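Pinari发布双臂人形机器人桌面作业单元维护规程

每日开机检查与手部保养合并为一套流程,适用于Stallum系列现有全部用户

2020年3月10日

Pinari今日发布Stallum双臂桌面作业单元的维护规程第二版。新规程涵盖作业单元的就位、开机检查、手部保养、线缆管理、零位校准以及常见故障的现场处理,取代此前随机附送的安装说明和保养手册。规程文本即日起向Stallum系列全部用户提供,随附的检查表可以单独打印。

Stallum是一套以双臂人形机器人上半身为主体的桌面作业系统,主要用于小型零件的抓取、插装和摆放,用户包括高校实验室、职业培训机构和从事小批量装配的企业。系统的两条手臂各配一只多指手。与单臂夹爪相比,多指手的关节多,走线密,对日常保养的要求也高。Pinari在整理过去的服务记录时发现,用户报修的问题中有很大一部分与电机和控制器无关,起因是手指关节积尘、腕部线缆受力、作业垫移位以及零位漂移。这几类问题大多可以由现场人员自行处理,新规程即围绕这些内容编写。

规程由Pinari服务部门与系统集成商Flemance共同编写,并在Flemance的Aguiar测试车间试行。试行期间,测试车间按新规程维护五套作业单元,每套每天运行两个班次。车间的操作人员对检查表的顺序和措辞提出了修改意见,其中多数已写入正式文本。

就位与作业垫定位

规程第一部分说明作业单元的就位。桌面须平整、稳固,桌腿调平后锁紧,机器人本体与桌子前缘之间的距离按安装图确定。桌面应铺深色哑光垫,减少反光对视觉系统的干扰。白色作业板放在深色垫上,四边与定位标记对齐。

作业板上的零件按印刷轮廓摆放。规程要求在每班开始前将全部零件归位,逐件核对形状,发现毛刺、裂纹或明显磨损的零件应更换。作业板表面用干燥的无绒布擦拭,不得使用溶剂,以免损坏印刷线条。作业板一旦挪动,须重新执行视觉标定,不得凭目测继续作业。
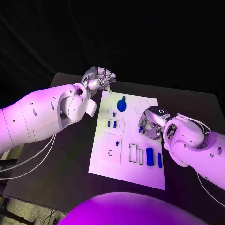 Stallum作业单元:右手持蓝色零件位于作业板上方,左手未持物。

照明同样列入就位检查。现场使用彩色灯光或局部强光时,应在该照明条件下重新标定,并保存为单独的标定文件。标定文件的名称须注明作业板版本和照明条件,不同文件不得混用。用户如需临时更换照明,规程建议先停止作业,切换标定文件后以低速试运行一次,再恢复正常速度。

开机检查

第二部分为开机检查,全部步骤约需20分钟。操作人员在断电状态下先检查急停按钮、电源接头和机身外壳螺钉,然后用手缓慢转动各关节,留意有无卡滞和异响。外壳螺钉如有松动,按规定力矩拧紧,不得加涂螺纹胶。外壳上的孔位应保持畅通,不得用胶带或贴纸遮盖。

通电后,系统首先执行自检。自检通过前,人员不得进入手臂的活动范围。自检完成后,操作人员依次运行肩部、肘部、腕部和手指的单关节动作,速度设为低速。两条手臂须分别检查,一侧动作时另一侧保持静止。单侧检查全部合格后,再运行双臂协同动作,确认两手在作业板上方不发生干涉。

检查表对每个项目只设“合格”和“停机处理”两种结果。试行初期的检查表曾设有“待观察”一栏,Aguiar测试车间反映,这一栏容易使同一问题在几个班次之间反复转交,正式文本已将其取消。

多指手的保养

第三部分针对多指手,是新规程中改动最大的部分。原手册规定手部按日历时间保养,新规程改为按动作次数计算:每完成2000次抓取,须对手指关节做一次清洁和检查。抓取次数由控制器自动记录,可在维护界面中查看。

清洁时先断电,将手放置在软垫上,用软毛刷清除关节缝隙中的灰尘和碎屑。金属关节件使用规程指定的润滑剂,每处用量以表面形成薄层为准,多余部分当即擦净。指尖不得沾有润滑剂,否则抓取光滑零件时容易打滑。白色外壳件用微湿的软布擦拭,擦拭后应完全晾干再通电。

清洁完成后进行捏取测试。操作人员从作业板上选用最小的标准零件,由机器人以拇指和食指捏起,保持数秒后放回原轮廓内。测试在左右手各进行5次,任何一次脱落或放置偏出轮廓,均须检查手指零位。如重新校零后仍不合格,应更换整只手并将原件送回检修。规程不建议用户自行拆解手指内部的传动部分。

线缆与腕部

腕部线缆是另一项重点。Stallum的部分线缆沿手臂外侧走线,在腕部附近留有活动余量。余量过小,手腕转到极限位置时接头受拉;余量过大,线缆可能挂到桌沿或作业板上的零件。规程给出了各固定点之间的走线方法,并要求每周在手腕的两个极限位置各检查一次。

检查时,手臂应缓慢移动到极限位置后停住,操作人员从侧面观察线缆是否绷紧、扭转或与外壳摩擦。扎带只能固定在指定位置,剪口朝外并修平。线缆外皮出现发白、压痕或破损时应停机更换,不得缠绕绝缘胶带后继续使用。更换线缆后,须重新执行腕部单关节动作检查。

腕部模块上的标签应保持清晰。更换模块时,维护人员须将新旧模块的编号一并登记在维护记录中,并在控制器中载入对应的参数文件。参数文件与模块不符时,控制器会拒绝使能,并在维护界面显示提示。

零位校准与故障处理

规程规定,下列情况须重新校准零位:更换关节模块或手部之后;手臂发生碰撞之后;捏取测试不合格时;作业单元搬运之后。校准使用随机附带的定位夹具,按先肩后腕、先大关节后手指的顺序进行。校准结果自动保存,旧参数保留一份备份,必要时可以恢复。

针对现场常见故障,规程附有一张处理表,列出现象、可能原因和处理步骤。例如,手指闭合不到位时,应先检查关节处有无异物,再查看电机温度,最后检查零位。若零件反复放偏,应先确认作业板是否移位,再核对标定文件,之后才考虑调整手臂参数。Pinari提醒用户按表中顺序处理,不要先改动参数。参数经多次改动后,原本的故障往往更难查找。

在Aguiar测试车间的试行中,作业单元的计划外停机时间由每月80小时以内的控制目标进一步下降,车间将继续记录相关数据,并在积累足够样本后提供给Pinari服务部门。

培训与获取方式

Pinari将与Flemance合作开设维护培训,首期培训定于6月在Aguiar测试车间举行,内容包括手部清洁、线缆更换和零位校准的实际操作。参加人员须熟悉Stallum的基本操作,并自带一份近期的维护记录,供培训时对照讲解。

规程文本、检查表和故障处理表可在Pinari用户服务页面下载。仍在使用旧版手册的用户无需更换硬件,将控制器软件升级至当前版本后即可启用抓取次数记录功能。旧版手册中的保养周期自新规程发布之日起停止使用,已按旧周期完成的保养仍然有效,抓取次数从升级完成时开始累计。

关于Pinari

Pinari从事双臂机器人系统的设计、制造和技术服务,产品包括Stallum双臂桌面作业单元及其配套手部、作业板和标定工具。公司为用户提供安装调试、备件供应和维护培训。

关于Flemance

Flemance为机器人系统集成商,承担作业单元的方案设计、现场安装和运行维护。公司设有Aguiar测试车间,用于设备的长时间运行测试和人员培训。

媒体及用户咨询请通过Pinari用户服务页面提交,并注明“Stallum维护规程”。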